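Blog > Household > Laundry and Storage

Folding sweaters on a bed, with measurements

14 comments

I moved the knitwear out of the spare closet in November, and before any of it went into the new drawers I wanted one fold that I could repeat without thinking. My previous method was whatever my hands did at the time. The stacks leaned, and every time I pulled one piece from the middle the two above it came out as well.

The orange-red sweater with the flower panel was the test piece. Green sheet on the bed, floral bedspread behind.
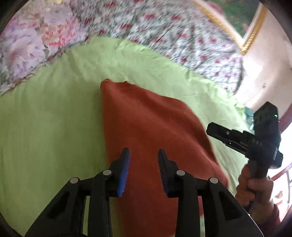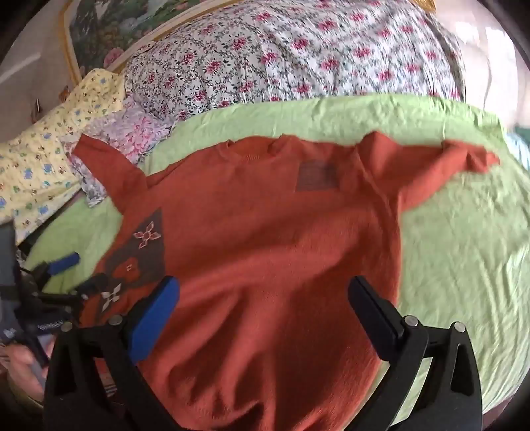 Do you need a hard, flat surface to fold a sweater properly?

A bed is good enough if the top layer is pulled tight before you start. What spoils the fold is slack fabric under the garment, which drags along when you smooth the sleeves. A table gives a slightly crisper edge on cotton shirts. On knitwear I could not measure a difference.

The procedure, as it stands now:

Lay the sweater out front side down. I used to start front side up, and I still spread it that way first to check for pulls and loose threads. Then it gets turned over. Smooth from the center out to the side seams with the flat of the hand. Do not pull on the hem. Knit stretches under very little load and the hem takes a long time to come back.

Bring one side in to a line one third of the way across the shoulder. Fold the sleeve back down along that line, so that it runs parallel to the side seam. Repeat on the other side. The cuffs should end short of the hem. If a sleeve is too long, turn the cuff up once.

Fold the hem up to the middle of the body, then fold again to the collar. This gives a rectangle of three layers or four, depending on where the hem stops. Turn it over. Any panel or motif on the front should now be at least partly visible, which helps when you are looking for one particular sweater in a drawer at six in the morning.

The drawers are a Kodikara set, bought secondhand from Moushumi Rathnayake, who was moving and did not want to carry them down the stairs. The cabinet is 828 mm wide on the outside. I never found a published figure for the inside of a drawer, so I took it with a tape: 600 mm usable from left to right, after subtracting the runners and a pointless molding on the left. Two columns of folded sweaters fit side by side if each is kept under 300 mm. The one-third line gives me less than that on every adult sweater I own except a very wide gray one, which gets its sides brought in a little further.

Total count after sorting: 17 sweaters. I had guessed fewer. They went into two drawers, the heavy ones in the lower.

I tried filing them upright for a week. It works for T-shirts. The thick knits held up, but the thin ones slumped as soon as a neighbor was removed, and I went back to flat stacks of no more than five. Above five, the bottom one picks up a crease across the chest that is still visible after a day of wear.

Kamrul Patwary asked under the last post whether I use a folding board. I had a Cledance board for a while. The panel width is fixed, it was too narrow for my drawers, and the hinges snagged one of the looser knits. If your shelves happen to match the board, it is faster than doing it by hand. Mine don't.

A few remaining items. Anything with a raised collar should have the collar laid flat before the last fold, or it leaves a lump under the rest of the stack. Patches and stiff panels should not sit directly on a fold line. Move the line a few centimeters either way and accept a less even rectangle. Cardigans get every second button fastened first, and zippers go all the way up.

I have not settled on anything for scarves. They are in a box on top of the cabinet, and the box is full. The next job is the bedding shelf, where the fitted sheets are currently rolled, against the advice of Malsha Wijesinghe, who folds hers into squares and has offered to show me on Thursday.

14 comments
Share 9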